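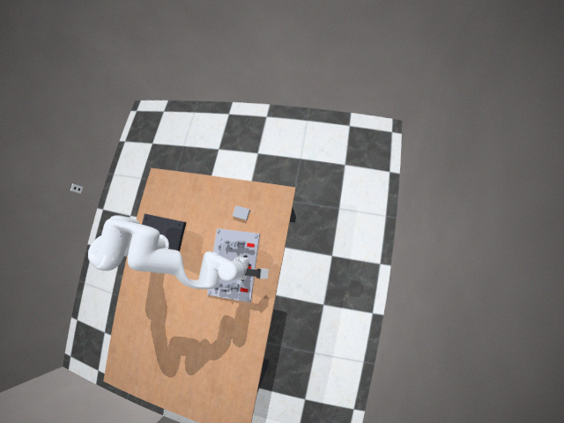 MURTON, 8/10/23

Tech > Maps and Navigation > Features

Share 7 Comments 3

Latest Reviews Features Newsletters

Delivery riders in Murton have been using the Plakton navigation app since December, when the company added a routing profile for cargo bikes. The profile is now being extended to the neighboring district of Ginley, where streets are narrower and a larger share of the cycle network is shared with pedestrians.

A standard bicycle profile treats every rider as the same width. Plakton's cargo profile asks for three values at setup: overall width, overall length and loaded weight. Width is checked against bollard gaps and gate openings. Length affects turns, mainly the switchback ramps at footbridges, where a long front-loader can't get around without being lifted. Weight changes the penalty applied to climbs.

The underlying map data was the slow part. Public street maps record that a bollard exists but seldom how much room there is on either side of it. Wanting Cao, who runs routing at Plakton, says the team first tried to infer gap widths from the traces of riders who had agreed to share them. If cargo bikes kept leaving a path at the same point, the software marked a possible obstruction.

"It found the barriers, but it also found bakeries," Cao says. "People stop. You need a second signal before you close a path to anyone."

The second signal was a short prompt shown at the end of a trip, asking the rider whether a given point could be passed. Plakton has collected 3,000 of these answers in Murton. A point is closed to a vehicle class only after matching reports from different accounts, and it reopens automatically if a later trace passes through it.
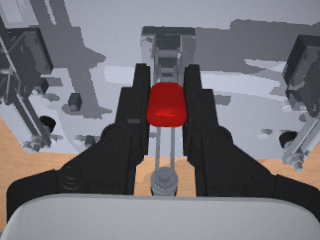
Does the cargo profile work without a data connection?

Routes saved before departure work offline, including turn prompts, but rerouting after a missed turn needs a connection.

Arrival times have also been reworked. The old estimate used a fixed cruising speed, which ran early on flat roads and late on hills. The new one takes the rider's own average from recent trips and adjusts it for grade and surface. Riders with no history get a default speed, which can be edited in settings.

Hsu, a courier firm that works across both districts, has moved its bikes onto the profile but keeps its own list of loading bays. Plakton doesn't yet accept private point lists from businesses. Cao says an import tool is being tested and gives no release date.

In Ginley the app starts with 2,000 surveyed barriers, entered by hand from a field survey. Steps, tram crossings and cobbled sections are included. Temporary roadworks are not, and will depend on rider reports for now.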